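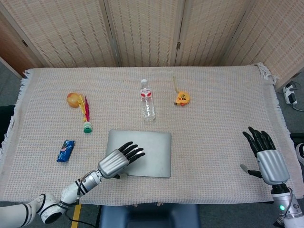

Tablecloth on the table, divider behind it

Flundby Home Forum > Textiles > Washing woven tablecloths with fringe

plaltoment_east
Good evening to all. I have a beige woven tablecloth with fringe on two sides, photo at the top. I bought it in May and I would like to wash it for the first time. The label says only "gentle", without a temperature. My mother washed everything at 60, but I am afraid it will shrink. The cloth is 64 inches long and I can't lose much, my table is not small. Also, how do you keep the fringe from becoming one big knot?

Cisternas
Cold water, by hand, in the bath. Do not wring it. Roll it in a towel, press, and dry it flat. I have washed mine this way for 17 years.

greywool
Hand washing is not necessary. Put it in a pillowcase, close the pillowcase with a string, and use the wool programme with a slow spin. The fringe stays quite tidy.

Cisternas
I must disagree. I tried the pillowcase once and needed a whole evening with a comb. The machine pulls the open weave to one side and then the cloth is never straight again.

greywool
Was the pillowcase too big? The cloth should not have room to move. Mine has been in the machine many times and the corners are still square.

skarkwood_lane
Before you decide, do you know what fibre it is? If it is cotton, it will probably shrink a little whatever you do. I measured mine before and after: 53 inches, then 3 inches less. This was at 40 degrees, so my own fault.

plaltoment_east
Thank you. The label doesn't say the fibre. The seller at the Skarkwood market told me "cotton mix", but mixed with what, he did not know.

skarkwood_lane
Then I would go with Cisternas, at least for the first wash. And please, no softener. It made my fringe limp.

greywool
About softener we all agree, I think. For the fringe, make loose plaits before washing, one plait every hand's width. Open them when the cloth is still damp and use a wide comb.

plaltoment_east
The plaits I like very much. I will do it by hand in cold water tomorrow morning, and measure it first. Should I iron it after?

Cisternas
Only from the back, with a thin cloth between. Never the fringe.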